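5.3 Grip loss during two-arm trials

Of the 1,280 trials run on the Prelirton cell, 73 ended in a protective stop. We read the logs for each one and found that 28 shared a single cause. The right gripper reported a closed, stable grasp while its finger motor had already dropped to holding current, and the object slipped once the left arm began its approach.

The fault showed up mostly with tall objects held upright near the base, as in Figure 4. A small tilt at the fingers becomes a large movement at the top, and the controller had no measure of tilt. 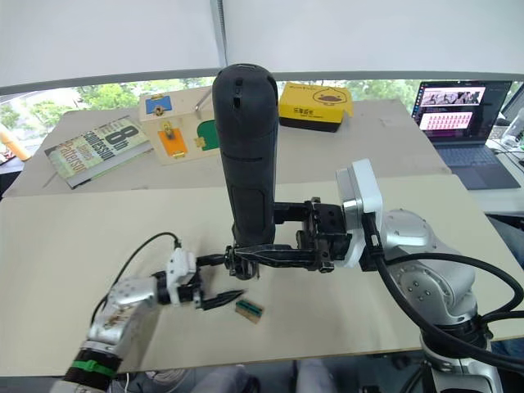

Figure 4. Right arm holding a tall cylindrical object while the left arm reaches toward a small block.

The Ornar driver polls motor current only when a new command is sent. During a long hold no command is sent, so the last value stays in the buffer and is treated as fresh. We changed the driver to poll at a fixed rate and to stop both arms if the reading is stale. In a further 391 trials with the Drullell object set, the fault did not occur again. The other 45 stops are covered in Section 5.4.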